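Flikside Open Day Recordings - README

Status: draft, put together fast, fix things as you find them
Last edit: 2023-10-09

What this is

Recordings from the open day at the Stisinov office in Plullcombe. Visitors picked up the hand-held grippers, did a few small jobs with them, handed them back. We kept the video. 206 clips in total, 134 of them have been checked by a person, the rest are as they came off the grippers.

Not a benchmark. Not balanced. Mostly useful if you want to see how people with no practice hold the thing and what they do with it in the first minute.

Background

Flikside is the demo program, Simiyu is the name of the gripper kit and the scripts that go with it. Older folders say "simiyu_demo", same thing. We ran a smaller version in March, in-house only, and those clips are NOT in here. Different mount, different lens, don't mix them.

The open day was a walk-in thing. Short talk, then hands on. Two grippers going at once most of the time, so you will often see one gripper from the other one. Marker is on the gripper so the tracking script can find it when it comes into view.

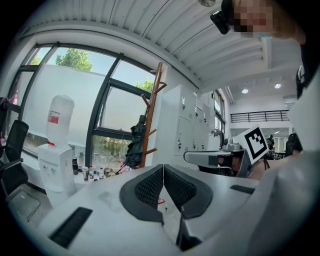 Do visitors need any training before they pick up a gripper?
A one-minute talk is enough for most people. We show how to open and close the fingers, ask them to move a little slower than feels normal, and let them start.

Tasks

Three tasks, visitors could do any or all.

1. Pick and place. Small item from one spot to another spot.
2. Hand over. One gripper passes an item to the other gripper. Hardest one by far, lots of drops.
3. Free play. No instructions. Started as filler for when the line got long, ended up being the most popular.

Task label is in the file name: pp, ho, fp. A few clips are labelled "xx", which means whoever was at the laptop forgot to set it. Probably fp.

Folder layout

raw/ - straight off the device
checked/ - the 134 clips that were looked at
tracks/ - marker poses, one text file per clip
notes/ - scans of the paper sign-in notes, names removed
scripts/ - loader and the cutting script

Clips are cut at 2000 frames max. Longer sessions are split and get _a, _b, _c at the end. Cut points are dumb, they can land in the middle of a grasp. If you need a whole session, join them first with scripts/join (it wants the full folder path, relative paths break it).

What you will see

A busy room. People walk past, people lean in to look, other visitors end up in the background. We left the furniture where it was, so the room is an office and looks like one. Windows are big and the light changed over the day, exposure was on auto the whole time.
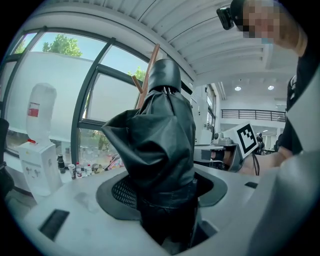
Auto exposure also means the same item can look quite different from one clip to the next, so don't rely on color for matching. We tried. Use the tracks where there are tracks.

Tracking drops out when the marker is turned away, partly covered or too close to the lens. Missing poses are written as a row of zeros, NOT skipped, so filter them out before you compute anything. The loader does this by default now, old copies of it didn't.

Faces

Faces are blurred or pixelated in everything we release. It was done automaticaly and then checked by eye in the checked/ folder only. If you find a face that slipped through in raw/, tell us the clip name and we pull it.

Sound was never recorded.

Known problems

- Clock on the second gripper was off. Offset is in notes/, apply it if you pair clips.
- Some ho clips have only one side. The other gripper ran out of space.
- Finger width readings are noisy when the fingers are nearly closed.
- First 100 frames of most clips are somebody getting their grip right. Cut them or keep them, up to you, we kept them.
- Several clips where the gripper was just put down and left running. Long shots of nothing much. Flagged "idle" in checked/, not flagged in raw/.

Use

Fine for research and teaching. Don't try to identify visitors. Don't repost raw/ anywhere, link to this page instead.

If you use it in a writeup, call it "Flikside Open Day Recordings" and give the edit date at the top, becuase the clip list may change.

To do

- relabel the xx clips
- check the remaining raw clips
- write down the lens settings properly
- pick a date for the next open day, handover task needs a bigger table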